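Udus Long Desk, White

From the Brumico workroom range
Item no. 221

We have been selling the Udus for long enough now that people come into the shop and ask for it by name, which still pleases us very much. It is a long white desk for people who like to spread out, and it suits a room where more than one thing goes on in a day. Our customers have put it in sewing rooms, in shared offices, in a school library and, in one case we are very fond of, in a pottery shop where it holds the cash register at one end and all the wrapping paper at the other.

The top is smooth and white, and the front edge has a gentle curve that dips inward partway along. Krystyna Tomaszewski drew that curve for us after years of working at straight desks and leaning over them to reach the back. Pull your chair up to the dip and you'll find your forearms rest on the desk a little more comfortably, and the things at the far side are closer than you'd expect. It also makes a long piece of furniture look a bit softer in the room, and we think that's worth something too!

Underneath there is a white metal frame with an upright column and a long foot bar that sits flat on the floor. We went with this kind of leg because it leaves the space beneath the desk open, so you can slide your chair along from one task to the next without knocking your knees on a corner post (anyone who has done this at the dining table will know the feeling).

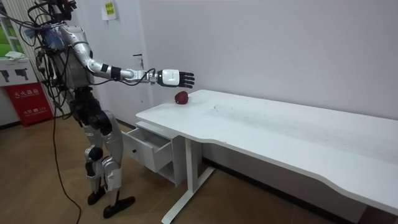 Caring for the top

White shows everything, and we would rather tell you so now than have you find out in the first week. Specks and smudges are part of living with a white desk. For everyday marks, a soft cloth wrung out in warm water with a drop of dish soap does very well, followed by a dry cloth. Please keep scouring powder and the green side of the sponge away from it, as they dull the finish and there's no bringing it back.

Tea, ink and beet juice should be wiped up as soon as you notice them. If a mark has already settled in, try the Pusora cleaning paste, sold separately in a 200 g tin. Use a very small amount and a patient hand, and try it at the back edge first.

Hot pans and irons need a trivet or a board under them. Cold drinks are fine, though we're coaster people ourselves.

Putting it together

Plan on two people, as the top is awkward for one person to turn over alone. The frame comes in 3 cartons and the top travels by itself, wrapped in a blanket that our driver will take back. Lay the blanket on the floor, set the top on it face down, and fit the frame while everything is still upside down. Leave the bolts a little slack until the desk is standing on its feet, then go around and tighten them all. If your floor is an old one with a slope to it, the foot bars have adjusters at the ends that turn by hand.

The hex key is in the small bag taped inside the first carton. Please look there before you call us, but do call us if it's missing and we'll mail another one the same day.

Good companions

The Bielecka drawer unit rolls under the desk and comes in white or gray. It is 26 inches tall, with two shallow drawers and one deep enough for hanging files. Many people order it along with the desk so that both arrive in one delivery.

Ordering and delivery

Desks are made up in batches, and the next batch will be ready in April. You can reserve one with a deposit in the shop or over the phone. Ask for Stanisława Dudek, who looks after all the desk orders and can tell you whether the delivery van is coming out your way. Returns are accepted on unassembled desks with the wrapping still on the top.

Page updated Feb 19, 2019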